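Search this site Enter keywords Go

3.2 Sorting small electrical parts by type

The sorting task was laid out on a table covered in dark gray felt. Two plastic trays, one blue and one red, were placed on opposite sides with open felt between them. Push-button switches belong in the blue tray. Relays and similar small components belong in the red one. Parts came from the Hornden stockroom, where Yazıcı and Ersoy had earlier logged 258 returned pieces, many of them with no label.

Figure 4 shows the table during sorting, with red-capped and yellow-capped switches in the blue tray and a green-capped switch on the felt between the trays.

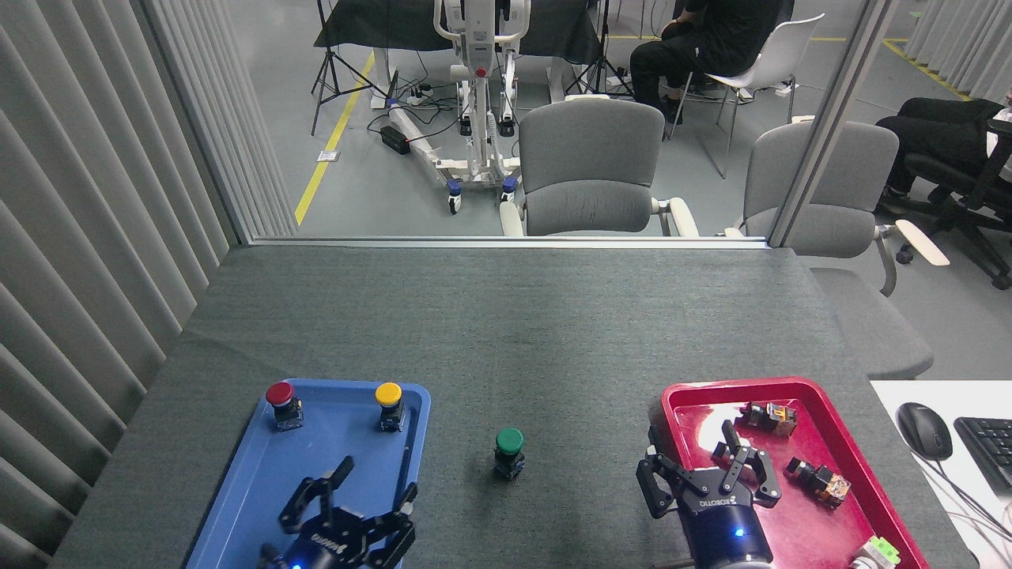
Figure 4. Sorting table with the blue and red trays.

Cap color was not used as a sorting rule. A switch goes with the other switches whatever its cap, and color is recorded later on the Vullell sheet. Parts that did not fit either group were set aside and checked against the Erkard parts list. We planned for 300 pieces per batch. Larger batches of some 500 were tried in June and dropped, as the trays filled up and pieces had to be moved twice.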